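Imprimir | Enviar por e-mail

3. Ventilação e disposição de equipamentos em salas técnicas de pequeno porte

3.1. Delimitação do problema

As salas técnicas instaladas em edifícios administrativos de menor dimensão raramente são projetadas para esse fim. Na maior parte dos casos trata-se de arquivos, copas ou depósitos convertidos, com pé-direito reduzido, uma única porta e climatização herdada do pavimento. A literatura sobre centros de dados pressupõe corredores frios e quentes segregados, piso elevado e retorno de ar dedicado -- condições ausentes nos locais aqui tratados. A transposição direta dessas recomendações conduz a vazões superdimensionadas e, com frequência, à recirculação do ar de exaustão pela face frontal dos equipamentos.

O presente trabalho restringe-se a salas com um ou dois bastidores, sem contenção física e com insuflamento por unidade de parede. Dois locais foram acompanhados, designados pelos nomes dos edifícios: Brostus e Skondov. Ambos possuem janela vedada na fachada e forro modular. No edifício Brostus, a unidade de climatização está acima da porta; no Skondov, na parede oposta.

3.2. Instrumentação e procedimento

Os sensores de temperatura foram fixados na face de admissão e na face de exaustão de cada bastidor, em três alturas. O intervalo de registro foi de 10 minutos, valor adotado como compromisso entre autonomia dos registradores e resolução temporal. A campanha principal ocorreu em abril, com os equipamentos em regime normal de operação. Não se aplicou carga artificial. As portas permaneceram fechadas, salvo para acesso da equipe de manutenção, e os períodos de abertura foram excluídos da série.

A velocidade do ar foi medida por anemômetro de fio quente junto às grelhas e no plano médio entre o bastidor e a parede posterior. As leituras nesse plano apresentaram dispersão elevada, atribuída à passagem irregular dos cabos de alimentação, e foram utilizadas apenas em sentido qualitativo.

3.3. Resultados

No edifício Skondov, a posição relativa entre insuflamento e admissão mostrou-se favorável, e as três alturas acompanharam a temperatura de ajuste com defasagem pequena. No edifício Brostus, o jato frio alcançava primeiro a parte posterior do bastidor e misturava-se ao ar de exaustão antes de contornar as laterais. A temperatura na altura superior da face de admissão atingiu até 40 °C nos períodos de maior processamento, sem que o termostato da unidade, situado na corrente de ar frio, registrasse a condição.

O fechamento dos espaços vagos com painéis cegos atenuou a recirculação interna, mas não alterou o percurso externo. A rotação do bastidor, de modo a expor a face de admissão ao jato, produziu o efeito mais pronounced entre as intervenções de custo reduzido. 

3.4. Influência da estrutura do bastidor

O tipo de estrutura condiciona o modo como o ar se distribui em torno dos equipamentos. Gabinetes com porta perfurada impõem perda de carga adicional, porém mantêm alguma separação entre admissão e exaustão. Estruturas abertas, como a do bastidor preto situado na metade direita do tampo na Figura 1, dispensam portas e facilitam o acesso, ao custo de deixar a separação dos fluxos a cargo do arranjo da sala. O modelo Vasiliu, empregado no edifício Brostus, pertence a este segundo grupo; o Ristorwood, empregado no Skondov, ao primeiro. A comparação direta entre ambos fica prejudicada pela diferença de posição das unidades de climatização e não é aqui tentada.
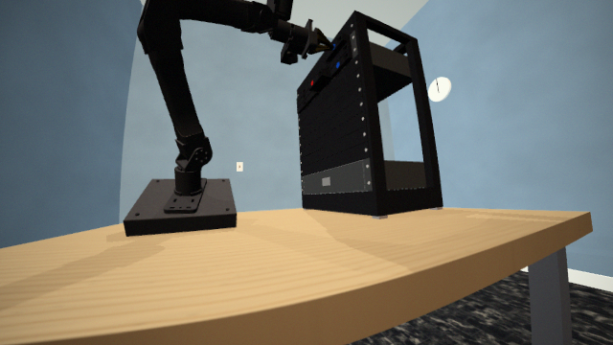
Figura 1. Bastidor de estrutura aberta sobre tampo de madeira clara (imagem gerada por computador).

Em salas sem contenção, a estrutura aberta exige afastamento posterior suficiente para que a exaustão se desenvolva antes de encontrar a parede. Quando esse afastamento não é possível, recomenda-se defletor vertical simples, fixado à parede e independente do bastidor, de modo a não interferir na manutenção.

3.5. Limitações

A amostra compreende 2 salas e uma única campanha. A umidade relativa não foi controlada, e a carga térmica foi inferida do consumo elétrico, sem medição por equipamento. A infiltração pelo forro modular permanece como fonte de incerteza, em especial no edifício Skondov, onde o pleno comunica com o corredor. Os dados de verão serão objeto de tratamento separado.

Artigos relacionados
Perda de carga em grelhas de parede: revisão de métodos
Termostatos em ambientes de ocupação intermitente
Infiltração de ar em forros modulares
Painéis cegos e recirculação interna em bastidores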